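Workshop > Reviews > Grippers

Stala hand-held gripper kit: notes after 60 demos

We use cookies to remember your reading preferences. Accept | Settings

The Stala kit ships with two printed jaws, a trigger handle and a calibration card. Setup took 91 minutes, most of it spent on the marker calibration, which failed twice before I reprinted the card on matte stock.

I recorded 60 tidy-up demos at 60 frames per second. Tracking held in all but two, both lost on fast wrist turns. The ridged finger pads grip fabric well and hard book covers less well - I would like a stiffer option. Trigger travel is long, and my hand was tired by the end.

Export to the Zurkeck format works from the command line. The manual skips the time offset flag, so set it yourself.
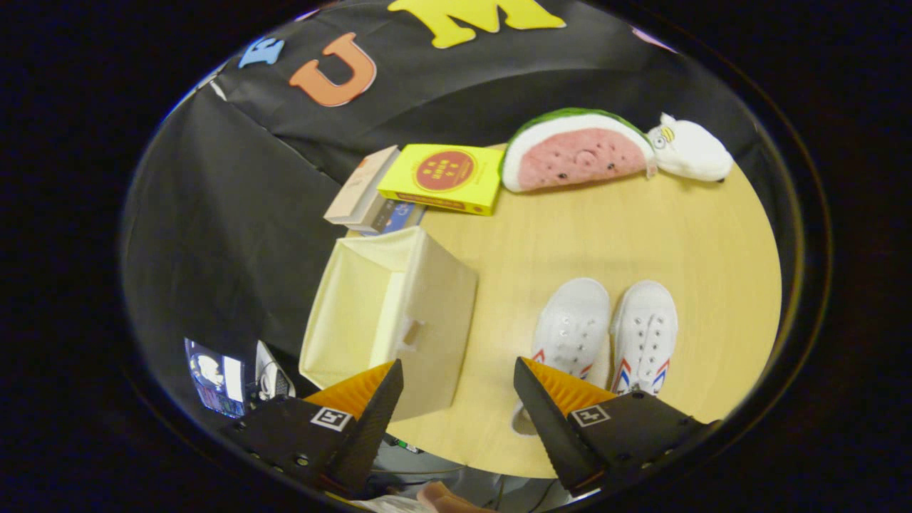

Filed under: Bench Tests

Canvas sneakers and a fabric bin on the round table, jaws open. Soft goods like the watermelon plush are easy targets for these pads. The next round will use the Ibarra handle, which has a shorter trigger.

Print this post | E-mail this post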